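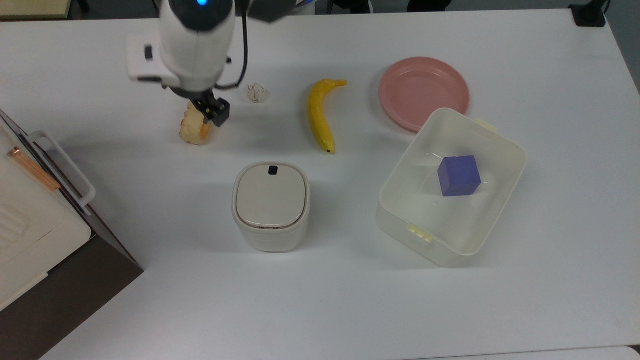 Copying last year's plan into the new one in Enen has pushed every lesson on by a day, and I'd love some help working out why before I start moving them all back by hand! We home educate three children (two upper juniors and one who is only just reading) and I plan the whole autumn in one go over the summer, so there are 104 lessons in there, spread over 19 weeks. To make sure it wasn't only the old ones, I put in a new art lesson from scratch, a pencil and watercolour study of one yellow banana lying at a slant on a white tabletop, with the little brown tip at the bottom to get right. I gave it to week one, first day. It stayed exactly where I put it. Then I copied the week, and in the copy the banana had gone to the second day, along with the maths and the spelling.

Ticket opened by: Wilma Claeys
Product: Enen home planner, family account
Opened: Mon 25 July
Status: Solved
Handled by: Bart Baert

What I was doing
Plans > Last year > Autumn > Copy to new year. I picked the new start date, ticked "keep lesson notes" and "keep book lists", and pressed Copy.

What I expected
Spelling on the first day, history on the second, nature walk at the end of the week, same as always.

What I got
Everything one day on. The nature walk has landed on a Saturday, which my youngest is thrilled by, but her swimming is then.

What I've tried so far
– Logging out and in again. No change.
– Deleting the copy and making it again. Same result, one day on.
– Doing it on the laptop instead of the tablet. Same.
– Copying one week only. Same.
– Copying the summer plan from June as a check. This one came out right! So it isn't every plan, only the autumn one.

I do want to say that the new lesson notes are a joy. Being able to see what I wrote last year next to each poem ("too long, they wriggled") is the best thing you've added. Please don't take that away while you're mending the rest.

Wilma

Reply from Bart Baert

Hello Wilma,

Thank you for such a clear list, it saved us both a round of questions. The summer plan copying properly is very useful to know.

Could you look at two things for me?

1. Open the old autumn plan, go to Plan settings, and tell me what it says next to "Week begins on".
2. Open the new plan and look at the same line.

Please also tell me whether the old plan was made in Enen or brought in from another planner.

Don't delete anything more for now. Your old plan is safe, copying never changes the original.

Bart

Reply from Wilma Claeys

Hello Bart! Well, there's a difference, so I think you're on to it. The old autumn plan says Sunday. The new one says Monday. The summer plan says Monday too, and that's the one that worked.

And yes, the old autumn plan was brought in. We used Comosau before we came to you, and I exported the lot from there as one big file. I'd forgotten all about it. Everything from Christmas onwards I typed into Enen myself.

I changed the old plan to Monday and copied it again, feeling very clever, and it still came out a day on. So either I've pressed the wrong thing or there's more to it. I did press Save, I went back and checked.

One more oddity while I'm here. The reading log is fine. There are over 680 entries in it between the three of them and I've been through a good many, and the dates all match the paper list on the fridge. It's only the lessons that have moved.

Wilma

Reply from Bart Baert

Hello Wilma,

You pressed the right thing. Changing "Week begins on" alters how a plan is shown, but lessons from an imported file also carry a day number of their own. Your Comosau file counted Sunday as day one, our copy tool counts Monday as day one, and so each lesson moves along by a day. The reading log uses full dates with no day numbers, so it was left alone.

The way round it:

1. Delete the new autumn plan (the copy only).
2. Open the old autumn plan and choose Plan settings > Imported lessons.
3. Press "Rebuild day numbers". Wait for the green tick. With a plan of your size it may take a few minutes.
4. Check that "Week begins on" still says Monday.
5. Copy the plan to the new year as before.
6. Look at week one and at the last week before you change anything else.

If you have lessons that you've dragged to a different day by hand, please check those too. The rebuild goes by where the lesson sits on the screen, so they should be fine, but I would like to hear if they aren't.

Bart

Reply from Wilma Claeys

It worked! Oh, I'm so pleased. Spelling is back at the start of the week, history is on its proper day and the nature walk has come off the Saturday.

Notes from going through it, in case they're any use to you:

Step 3 sat on "working" for eight minutes. I made tea and left it alone, and the tick was there when I got back. A line on the screen to say it's still going would be lovely.

Week one: all correct.

Last week: all correct, including the carols, which I had dragged over by hand last year.

Half term: this one needed a bit of a tidy. The week off stayed where it was last year, and ours is a week later this time. I used "Insert free week" and everything after it moved down very nicely. I didn't know that button existed – what a find.

Book lists: all there, even the Goossens atlas with my long note about which pages to skip.

Printing: the weekly sheet prints properly, but the spelling words run on to a second page if there are more than will fit in the box. I've made the words smaller for now. The children each choose a few extra of their own, so our lists do get long.

A friend from our Prustel group also came over from Comosau and hasn't copied her plans yet. Is it all right if I pass your six steps on to her?

Wilma

Reply from Bart Baert

Hello Wilma,

Very glad to hear it, and yes, please do pass them on. She should do the rebuild before her first copy, then she won't have anything to delete.

I've sent your point about the waiting screen to the people who look after that page. For the spelling words, try Print > Weekly sheet > "Two columns for lists". It's off unless you turn it on. If that still runs over, open a new ticket and attach the printed page so I can see where it breaks.

We're adding a notice that will appear when an imported plan is copied and its day numbers don't match. I can't give you a date for it yet.

I'll mark this one as solved. It stays open to replies for a fortnight.

Bart

Reply from Wilma Claeys

Two columns did it! All the words on one page at the full size, with space left at the bottom for a drawing. My middle one has already asked if he can have his in green.

Happy for you to close this. Thank you so much, Bart.

Wilma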